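Ticket 597 — Label printer drops off Wi-Fi every afternoon
Status: waiting on reply
Opened by: Shona Dow

Hi again! So the Plelum label printer is doing its vanishing act for the second week running. It prints beautifully all morning, and then somewhere after 2 p.m. the light goes amber and my laptop swears there's no such printer. Turning it off and on brings it back for maybe one label (sometimes half a label, which is worse).

What I've tried so far:
Restarted the router. Twice.
Reinstalled the driver from the Peltonen disc and then from the download page.
Moved the printer closer to the router — no difference at all.
Swapped in a fresh roll, the 4,000 count one, in case it was a paper sensor thing.

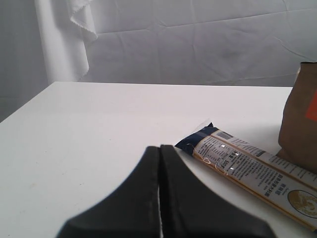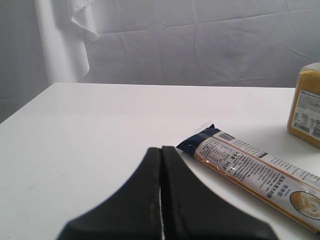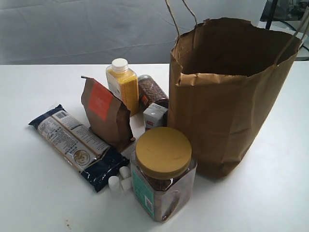 Attachments 1–3: the white table. Paper bag and groceries are in the third one.

The printer would go on the right and the laptop next to it. I can run a cable if you think Wi-Fi is hopeless, but I'd need a long one and I'd rather not buy it until somebody says yes.

Update, 4:40 p.m.
Tried Alistair's idea of giving the printer a fixed address. The menu wanted 4 sets of numbers and I got them in on the third go. It printed 6 labels in a row and then went amber again, argh!

Update, next morning
Okay, I may have something. Dougal Kinnear asked if anything else joins the network after lunch, and yes, the Gralia tablet does, when it comes off its charger. I looked at the router page and both of them had the same address. I've moved the printer to a different one and left the tablet alone. Please keep this open until I've had a full afternoon out of it — I'll post tonight either way.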